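Lalley Shirt Works: The Folding Room
Photos and notes by Mirjam Vermeulen
Posted May 23, 2019

Lalley has folded shirts by hand for as long as it has printed them. Since October the company has been trying out a two-armed folding station at one end of the room, set up by an outside firm called Prandulo. The brochure says it will "free your team for more rewarding work." I worked the tables here for four years before I moved to the office, and I asked twice what the more rewarding work was. The first time I was told it was still being scoped. The second time I was told to ask Wuyts, who runs the floor. Wuyts laughed.

What the station does is T-shirts, one at a time, on a wooden table. It takes hold of the fabric with a black gripper on each arm and works from there. A shirt is a hard thing for a machine. It slides and bunches, and no two land the same way. I don't say this to be kind to the engineers. The people at the hand tables have dealt with the same problem for years and no one ever wrote a brochure about them.

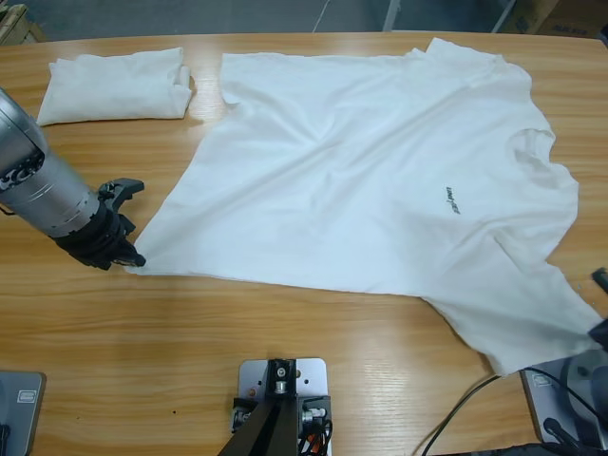
The numbers are where I start to have trouble. The October plan spoke of 537 shirts a shift. The weekly sheet pinned up by the time clock gives a total of 2647 for the whole trial so far, and it doesn't say how many of those had to be folded again by a person before they were bagged. I asked for that figure. It isn't being tracked, so I suppose it can be anything you like.

Meanwhile the job has changed for the people near it. There used to be 17 folders on the day shift. Two have been moved over to mind the station, which means laying out shirts, watching, and pressing stop. Neither got a raise. One of them told me her wrists feel better and her back feels worse, and that she misses talking – you can't chat across the table when you're supposed to be watching the arms.

To be fair, she also said she wouldn't go back to full days of hand folding if they asked her. I wrote that down too.

Next on the list is Parley, the scheduling software that is meant to decide who works at which table and when. Wuyts has seen a demo. He says it looked fine – the demo had no sick days in it.

More pictures from the print room and the loading dock are on the next page.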